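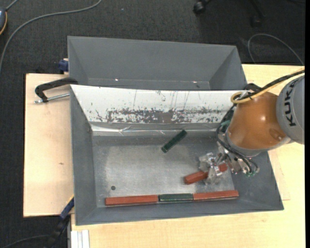 Eletti to replace liners in metal sorting bins

Eletti will refit the gray metal bins at its Saslow block-sorting benches beginning in April, according to a maintenance notice sent to bench users. The work covers 64 bins and deals mainly with the white panels fitted to the sloping sides.

The panels protect the slope where blocks slide down to the bin floor. Wear is concentrated on the lower half, where the surface scuffs and flakes into a wide gray-brown band. The upper part generally shows only thin vertical scratches. Clear tape along the bottom edge wrinkles with use and has to be pressed down or replaced.

Replacement panels will come from Schnyder, which cut the current set. The new ones are the same length but slightly thicker, and the lower edge is beveled so that it sits closer to the floor. Tape will still be used at the joint. A version held by a folded metal lip was tried on two benches and dropped after short blocks caught on it.

The bin floors will stay as they are. Scratching on the bare metal is considered normal and does not affect sorting. Floors will be wiped down and checked for raised burrs while the panels are out.

Block stock is being reviewed at the same time. The benches use bar-shaped blocks in colors that include reddish-brown and dark green, in more than one length. A count in the Saslow storeroom found 1708 blocks, of which 972 were fit for use without cleaning. Blocks with worn edges remain acceptable if they lie flat. Those with tape residue will be cleaned and returned to stock -- solvent is not to be used on painted pieces.

Layouts are unchanged. The straight row along the front wall, with blocks set end to end, remains the standard finish for the short exercise. Pieces not yet placed may lie at any angle on the floor of the bin.

Benches will be taken out of service in pairs, starting at the north wall. Each pair is expected to be back in use by 4 p.m. on the day it is stripped. Users should empty both bins before leaving the bench and put the blocks in the trays marked Seketti, sorted by color. Mixed trays will be sent back.

The first 27 panels have been delivered. The rest are due before the end of the month, and old panels will be kept until the final bench has been signed off.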